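Drernex Docs
Home | Guides | Bench | Data | Contact

We use cookies to remember which guide you gave up on. Accept / Settings

August — by Helmi Kallio

4. Recording the bag task

The bag task is how we test our two-arm policy: one arm works near the paper bag while the other handles the food. The baseline needs 400 demonstrations, of which 200 are held back for the ablation Danylo keeps promising to run. 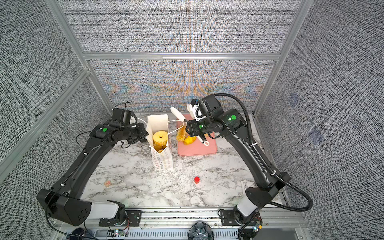

Do the two arms need separate policies?
One policy drives both. We tried splitting them, and each half behaved as though it had the bench to itself.

4.1 Before you record

1. Check that both arms report ready in Illby. A green light alone won't do.

2. Stand the bag upright with its mouth open. Rope handles can go wherever they like — varied handles are half the point of the method.

3. Start all camera streams together, wrist views included. The wrist view gets the bag at a steep slant, print and all, and the policy has to live with that.

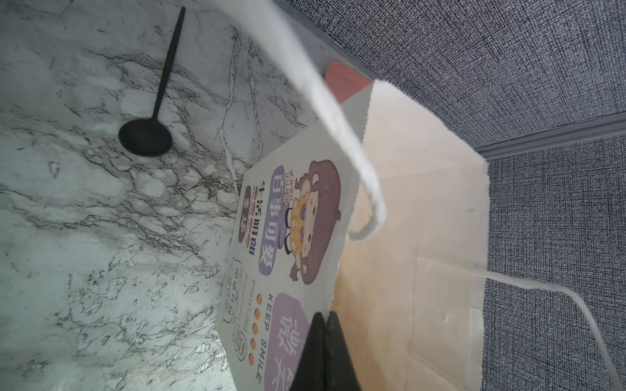

4. Set the episode limit to 2,000 steps. Longer episodes mostly teach the policy to dither.

CAUTION: Keep hands outside the rails once Quansah is armed. It has excellent manners until then.

5. Guide the right gripper to the food on the pink surface and close slowly. Hold for 2 seconds before lifting, so the grasp label lands on the correct step. 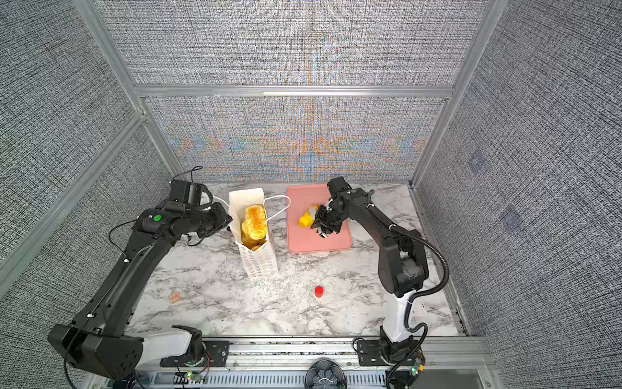
6. Save the episode, or discard it and say why in the notes field. "Bad" is not a reason. Nam-gil reads these.

NOTE: Failed grasps are worth keeping. Dropping them all made our success rate look lovely and the policy noticeably worse.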